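Storage consent after the transfer
2022-10-05

Most writing on frozen embryos covers the first month: how many eggs, how many fertilized, how many kept. The paperwork that governs the following years gets much less attention. I spent part of the summer reading the storage agreements of two clinics, Lesisari and El Sherbiny, along with the terms of Skevia, the tank operator both of them contract with. These are my notes. I am not a lawyer, and the terms may be revised after I post this.

Three documents apply to a stored embryo at Lesisari. The treatment consent covers creation and transfer. The storage agreement covers fees, location and term. The disposition form records what should happen if a patient dies, the couple separates, or the clinic loses contact with both. Patients tend to sign all three at one sitting, usually during the stimulation cycle, when they are reading a dosing schedule at the same time.

The term is seven years from the date of freezing. It does not restart when an embryo is transferred or when the remaining ones are moved to another tank. A patient who freezes in one cycle and again in a later one therefore has two expiry dates, and the renewal notice lists only the earlier.
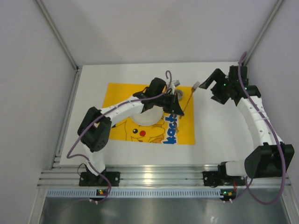
Mal-soon Seok wrote in reply to my June post that her notice had gone to an email address she closed after changing jobs, and that she learned of the lapse when she called about something else. The clinic had kept the embryos in place. Her point was that the agreement did not require it to, and having read the clause I think she is right. It says notice is given when sent. It says nothing about receipt.

The notice period is 30 days at both clinics. El Sherbiny sends a paper letter and an email. Lesisari sends a message through Ungate, its patient portal, and a patient who has switched off portal alerts will see it only by logging in. In either case silence is treated as a request to end storage once the fee is also unpaid. The fee is $88 a month at Skevia's rate, billed by the clinic, and a payment made after the notice period does not by itself renew the consent. Payment and consent are tracked in separate systems. I would like to see that stated on the invoice.

A second weak spot is separation. The disposition form asks each partner to choose an outcome in advance, and the choices have to match for the form to be accepted. That works on the day of signing. People change their minds later, and the form allows for this, but the section on how to do it is short.
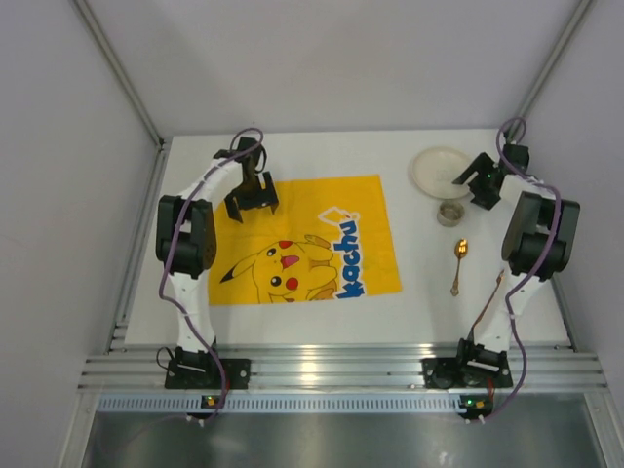

Can one partner withdraw consent to storage without the other? Under the Lesisari terms a single written withdrawal stops any transfer at once, but the embryos stay in the tank until both partners sign or a court gives an order.

El Sherbiny uses the same rule with an added step: the other partner is told in writing within seven days. I prefer this version. A person preparing for a transfer should hear about a withdrawal before starting medication, and the Lesisari text leaves that to the staff's judgment.

Who pays during a dispute is left open in both agreements. Skevia's terms say the clinic owes the fee, and the clinic's terms say the patients owe it jointly. If one stops paying, the other is liable for the whole amount.
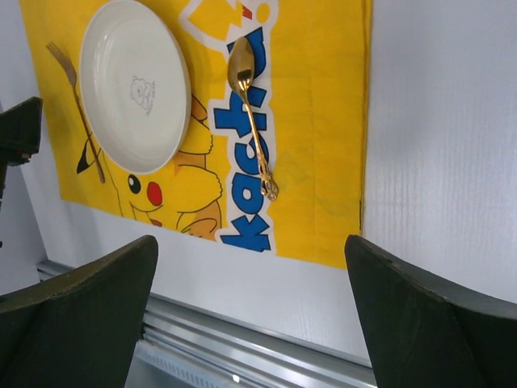

Disposition choices are fewer than they look. The Lesisari form offers discard, donation to research, and donation to another patient, but the last requires screening that has to be done around the time of the egg retrieval, so for many signers it was never available. Donation to research depends on an approved study being open when the term ends, and falls back to discard if none is. The form reads like the table setting in the photo, a round white plate with a gold fork and a gold spoon on a Pikachu placemat: everything is laid out, and it gives no information about what will be served. A line under each option saying what it depends on would fix most of this.

For anyone with embryos in storage now, I would check the contact details on file with the clinic, the expiry date for each freezing cycle, and whether the portal alerts are on. Ask for a signed copy of the disposition form too. El Sherbiny supplies one on request. Lesisari supplies a summary, and the full form has to be requested separately from the records office.

I have not yet read the transfer-out terms, which cover moving embryos to a different clinic. Those will get their own post.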